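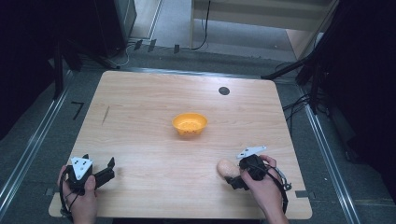
I want to say something in favor of the small bowl. I mean the kind that stands alone in the middle of a table and has one job.

When my family moved to Trelberg in September, we bought one big table and decided that it would be for everything: eating, letters, homework, repairing. After two weeks it was for nothing, because one could not find a free place on it. My neighbor told me to buy the drawer system from Batimine, with 21 compartments. It cost 117 dollars. I bought it, and I must admit that it is well made. But a drawer is closed, and what is closed I forget. I found in it last month a key that I had already paid to replace.
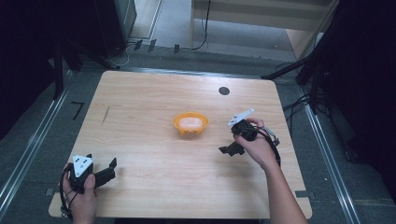
So I returned to the bowl. A bowl is open and it has a limit. When it is full, you see it is full, and you have to decide. A drawer lets you postpone this decision for years - I know people who have postponed it up to 21 years, in the same kitchen.

Some readers will answer that a bowl on the table is also clutter. I understand this opinion, and for a bowl with coins, buttons and old batteries together I even share it. My rule is that one bowl holds one kind of thing. Soap is the best teacher here. It gets its own dish and stays in it, and in no house I know does anyone put the keys there. 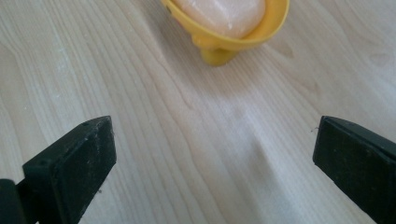 Soap in a yellow dish, with a short foot under it.

I also like when the dish has a strong color. The shops on Gallagher Street sell now mostly gray and white, and I find it a mistake. On a light table a bright dish is seen from the door, and the children put the thing back without to be told. Mine do it in perhaps two cases of three, but with the drawers they did it never.

The drawer system is for sale, if somebody wants it. I ask less than I paid.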